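Lab visit: can a machine tidy a table yet?

Posted Oct 6, 2019

The open afternoon at Griditz started in a corridor because the meeting room was still in use. There were 12 of us, mostly from cleaning and facilities companies, plus a couple of people from a warehouse firm in Lulton. We signed a visitor sheet, got name stickers and were asked to leave large bags by the front desk.

I went because my own company cleans offices and we get asked about robots by clients at almost every contract renewal. In March I sat through a sales talk for a machine called the Pumau, a floor scrubber on wheels that finds its own way down a hallway. It does a fair job on open floor. What it leaves for us is everything above the floor, and that is where most of our hours go. Desks, break tables, counters, sinks. I wanted to see how far anyone had gotten with those.

The lab side of the building looks like an ordinary office. Rows of desks, gray chairs, a lot of daylight. Most of the work we were shown is done at white tables with the kind of stuff people leave lying on them. The staff work with hand-held grippers, one for each hand. You hold the tool, you do the chore with its two fingers, and a recording of how you did it goes into training a robot arm later on.

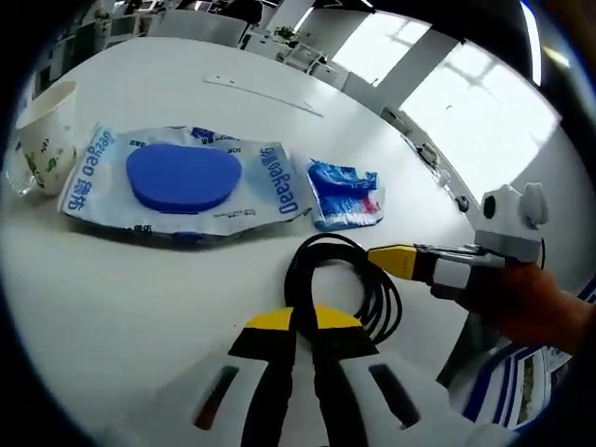 One of the tables at Griditz, with a cable, a sponge pad and packaging to clear.

Our guide said the items are picked for being annoying. A paper cup is easy as long as you don't squeeze it. A sponge is easy too. Soft packaging is hard because it changes shape every time it is touched, and a cable is the worst of the lot. Pick it up by one loop and the others may come along or may not. A person sorts that out without thinking. The arm has to be shown a great many times, and then shown again with the cable lying some other way.

We were each given a turn with the grippers. They are lighter than I expected, and I got used to the squeeze in a minute or two. What I missed was feeling in my fingertips. I had a plastic wrapper between the fingers and could not tell whether I had one layer or two. I dropped it twice. One of the warehouse people did better and put his down neatly at the first try.

After that we went next door to see a robot arm do a short version of the same thing. The job was to clear a table into two bins, one for trash and one for things to keep. It was called Fuchs, after the orange tape on its base, I was told. It cleared a cup and a small box at a steady pace. Then it came to a bag that had folded under itself. It closed on nothing, went back up, waited, came down again in the same place and closed on nothing again. On the next go it caught a corner and the bag went in the bin. The whole table took 21 minutes. One of my crew would have had it done and wiped in 2.

The guide did not try to hide the time. He said speed was not what they were working on this year, and that they cared more about the arm getting through a table it had not met before. On tables set up the way it had been trained, it nearly always finishes. When somebody sets up a new one, it often needs help. I asked about wiping, which would matter more to me than sorting. They have tried it on a bare table. They have not tried wiping around objects, or lifting a thing, wiping and putting it back.

Price came up, as it always does. No figure was given for the arm. It is not for sale and there is no plan yet to sell it. Someone in our group pointed out that a cleaner can carry everything she needs up a flight of stairs, and that the arm is bolted to a stand. The answer was that a wheeled base is being worked on in another part of the company. We did not see it.

On the way back to the front desk we stopped at the tables again. A short talk on safety was given there, mostly on how hard the arm is allowed to push and what happens if a hand gets in its way. 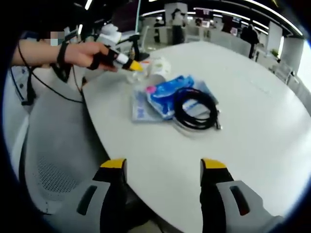

Fuchs took as long over one bag as I take over a whole break room, Lulton wrote to me afterward, using the town as a screen name, but I'd still let it have the night shift. Nobody is waiting for the table at three in the morning. If it clears 100 desks by seven and leaves me a list of the ones it gave up on, I can live with slow.

I had not looked at it that way, and it is a fair point for a large site with one floor and no stairs. Few of ours are like that. For now I am telling clients that floors can be done by machine where the layout suits it and that tables are done by people.

Practical notes for anyone going to the next one: parking is behind the building, the entrance is on the other side, and the coffee is in the corridor by the elevators. The visit ran a little over two hours. Wear something with sleeves you can push up if you want to try the grippers.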